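Subject: Re: [adar-users] grasp width filter drops foil packets

Hi Elli, hi all,

Elli Lappalainen wrote:
> We moved to the October build of Adar and now the width filter throws
> out most of our snack packet demos. Boxes and cups are fine. The log
> just says "unstable aperture" and skips the episode. Out of 200 demos
> we kept 27. Is there a threshold I can loosen, or is it the tracker?
> We are on the Silham config, hand-held grippers, nothing exotic.

Yep, I ran into the same thing last month, and I lost most of an afternoon blaming the tracker before I looked at the filter (sorry, tracker). I'm pretty sure it's the new check in the segmenter. It looks at the finger gap after the close event and wants it to settle, and if it's still creeping when the window ends the episode gets tagged unstable and skipped. With a box that works great! The gap stops dead. With a crumpled foil bag the fingers keep sinking in a little as the air moves around, so the gap never goes flat the way the filter wants.

The window is 125 ms by default in the Silham config. I tried making it longer first and that made things worse, because then it starts to catch the lift as well, and the bag shifts again when it comes off the table. What helped was leaving the window alone and switching the check from absolute gap to slope. There's a key for that, settle_mode, and it takes "gap" or "slope". It isn't in the docs yet. I only found it by reading the parser, and I've got a half-written docs patch sitting on my laptop if anybody wants to shame me into sending it.

One catch: slope mode gets noisy if your gap estimate is noisy, so put the median filter in front of it. Honkanen's old branch has one that still applies cleanly. I reran our whole pile, 3,000 episodes, and the foil items mostly came back. I haven't gone through them all by hand yet, so take "mostly" for what it's worth.

Oh, and don't touch min_aperture. It looks tempting, and it does bring episodes back, but it also lets through the ones where the fingers closed on nothing at all. Ask me how I know.

The other thing worth checking is your object mask. Ours was doing something silly with shiny stuff. A red packet between the blue pads over our gold tray is a fair test, with brown and yellow bands reflected all over the metal, and the mask would happily grab a piece of the tray and call it part of the bag. Then the width prior is off before the filter even gets a look.

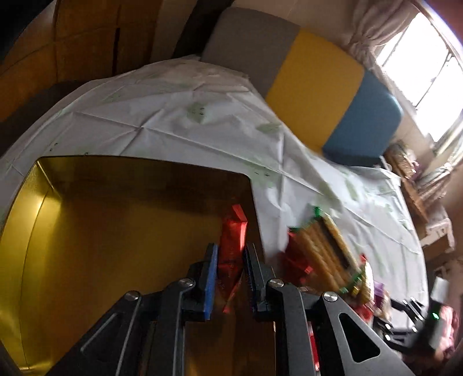
What I'd try, in order

1. Set settle_mode to slope and leave the window where it is.
2. Apply the median filter from the Honkanen branch.
3. Rerun the segmenter only. You don't need to redo the tracking.
4. Dump the masks for a handful of the episodes that still get skipped and look at them next to the raw video.

If step 4 shows the mask leaking into the background, send me one episode and the config (off list is fine, the attachment limit here is tiny). The Wemeck folks had a patch for reflections too, but I never got it to build against the October version. Anyone?

Cheers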